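**Gurar Navigation: proposed change to winter lock keeping hours**

**Nalis_Moorings** (moderator)
3/18/21

Members are advised that the Joritz Trust has published its draft operating schedule for the Gurar Navigation. Under the draft, the three locks below Fan Basin would be staffed only by prior booking from the end of September until spring. Boaters would be required to give 48 hours' notice. The full text is posted at the Nalis lock office. Please keep replies to the matter of the schedule. Remarks on mooring fees belong in the separate thread.

---

**lowergate**

Thank you for posting this. I wish to register an objection. The draft treats all three locks alike, although the bottom lock opens onto the river and can be worked only when river levels permit. A boater cannot know two days in advance what the river will be doing. Under the present rules one telephones in the morning and is told whether passage is possible.

---

**Paired_Paddles**

I respectfully disagree. The booking rule has been in use at the upper flight for several winters without serious complaint. Keepers are presently posted at the lower locks on days when no boat passes at all. If the Trust can move those hours to gate repairs, the Navigation as a whole will benefit. The balance beam on the middle lock has needed attention for a long time.

---

**lowergate**

The upper flight has no river entrance. It is not a fair comparison.

---

**fan_basin_resident**

May I ask whether the draft covers boats already in the basin? Section 5 refers to "vessels entering the Navigation" and says nothing of vessels leaving it. Those of us who keep a boat at Fan year round would like that wording made clear before the comment period closes.

---

**Nalis_Moorings** (moderator)

The lock office has confirmed that Section 5 is intended to apply in both directions. The wording will be corrected in the next version.

---

**Paired_Paddles**

Then I would suggest a compromise: 48 hours' notice at the upper two locks, and same-day notice at the river lock whenever the gauge is below the amber mark. This was the practice before 2000, when the toll house was still occupied.

---

**old_toll_house**

That is not quite correct. Before 2000 the keeper lived on site and no notice was required during daylight. I have a copy of the old bylaws, and Bylaw 148 is plain on the point. I will send a transcript to the moderator.

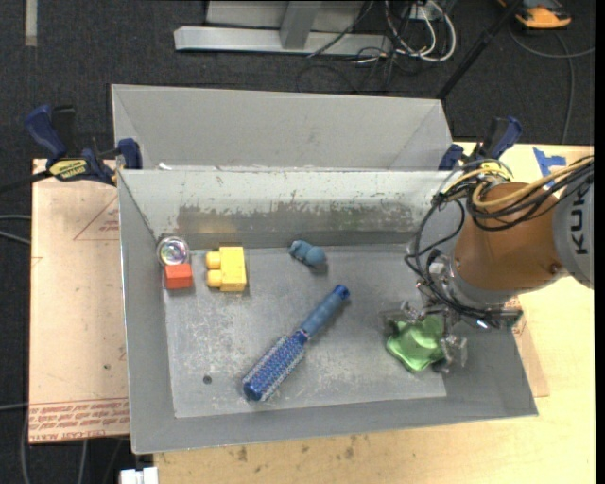

*Gray metal bin with a yellow building block and other small items.*

---

**lowergate**

I would be obliged to see the transcript of Bylaw 148. If it was never repealed, the Trust may need to amend it before any booking rule can take effect. I could support the compromise above, provided the amber mark is written into the schedule and is not left to the judgment of the office.

---

**Paired_Paddles**

I have no objection to that condition. I remain of the view that the bylaw was replaced when the Trust took over the Navigation.

---

**Nalis_Moorings** (moderator)

The transcript has been received and forwarded to the lock office with a request for a ruling on its status. Written comments on the draft should be sent to the same office and should state the name of the vessel and its usual mooring. This thread will remain open until a reply is received.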